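Trunby Table Cover, Black Velvet

Item 119
In stock. Ships folded in a flat carton.

The Trunby is a fitted-length velvet cover for folding tables, market stalls and display counters. It is sewn from one width of cloth, so there is no seam across the top. The hem is turned twice and stitched down on all sides. The back of the cloth is plain and slightly grippy, which keeps the cover from sliding on smooth tabletops.

Most of our customers use it for craft fairs, church sales and store counters. It also works as a drop cloth behind small goods, hung from a rail with clips. The color is a flat black with a short pile. It does not shine much under overhead light, and price tags and light-colored boxes are easy to read against it.

Sizes

Small: fits card tables and narrow counters, drop to the knee on two sides.
Standard: fits the common folding banquet table, drop to the floor at the front and sides, short at the back so you can reach stock underneath.
Long: same as Standard with extra cloth at both ends for tucking.

If your table is an odd shape, measure the top and the height and send us both numbers before ordering. We can cut to size, but cut covers cannot be returned.

Setting up

Shake the cover out and lay it pile side up. Velvet has a direction. Run your hand across it, and the side that feels smooth should face the front of the table. If you are using two covers side by side, lay them both the same way or one will look darker than the other. Put heavier goods down first, at the back, then fill in toward the customer. Lift things to move them, as dragging leaves tracks in the pile.
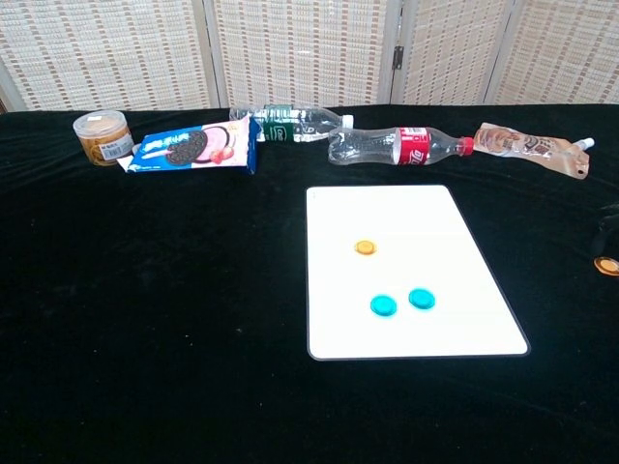 Tarau wrote to us that the Standard size held its shape through a whole December market, but that it picks up lint from cardboard boxes and needs a brush between customers. We agree on the lint. Any velvet will do it. A dry clothes brush or a strip of packing tape will clear it, and the Sturnari brush (sold separately) fits in the pocket of the carry bag.

Care

Machine wash cold, inside out, by itself for the first 5 washes. Some dye will come out early on. Do not bleach. Hang to dry or tumble on the lowest setting. Do not iron the front. To take out fold lines, hang the cover in a bathroom with the shower running hot, or use a hand steamer from the back.

For candle wax, let it harden, lift off what you can, and steam the rest from the back onto a paper towel. For sticky spills, blot with cold water and brush the pile up once it is dry.

Works with

Baran table clips, set of 5. These hold the cover at the corners outdoors and fit tops up to the thickness of a standard folding table.
Sturnari lint brush, folding.

Orders and returns

Uncut covers can be returned unused in the original bag. Orders over 1000 dollars ship free within the lower 48 states. Fabric swatches are free, one per address.

Page updated 2019-09-13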